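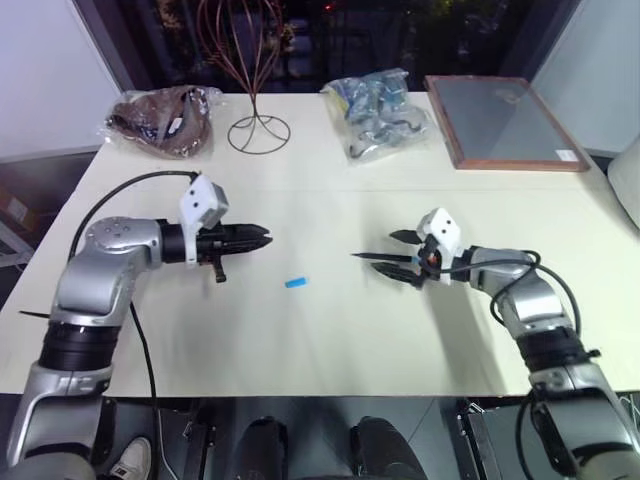
## 1. Purpose

This report was prepared by Amber Clegg and Calum Kerr for the Cisgate workspace project, supervised by Howard Whitlock. The project considered how a shared white worktable should be organized when small stationery is handled at its center and larger items are stored along its far edge.

## 2. Layout of the table

The far edge was set aside for items not in use. These included a brown item in a clear plastic bag, with a small white label, and a wire stand with a circular base. Bagged items were left in their bags to keep off dust - a rule proposed by Sheila Hebden during planning. The middle of the table was reserved for the work itself, on either side of the seam between the two panels.

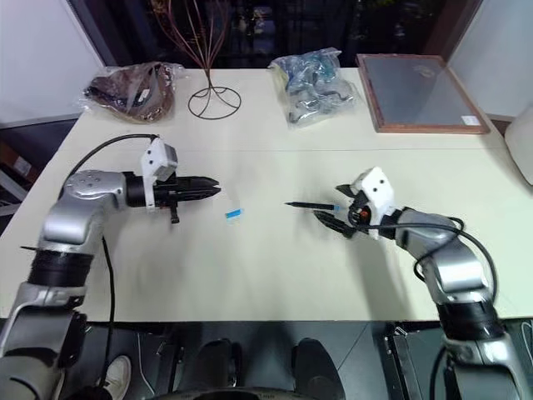
## 3. Small items

Small items were the main concern of the project. A pen is easily found on a pale surface, but a light-colored part beside it is often overlooked when the table is cleared. The group agreed that pens and small parts should be kept near the center, well away from the bags.

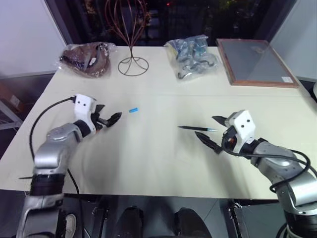

The same rule was applied to short cables. Lacey Entwistle noted that a cable put away in a pile is difficult to identify later, and recommended that each one be held out straight and checked at both ends before storage.

## 4. Findings

The project was allowed 2 sessions in June. The group found that a fixed back row left enough clear space for small work. The written layout plan, scored out of 100, was revised once after comments from Mr. Whitlock - chiefly on the labeling of bags. The group recommends that the back row be retained and that a shallow tray be purchased for pens.

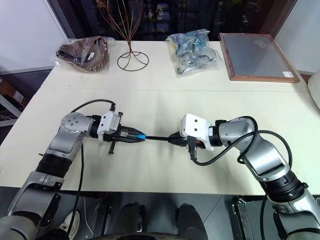
*Figure 4. Short black cable held out above the table, with a blue connector at one end.*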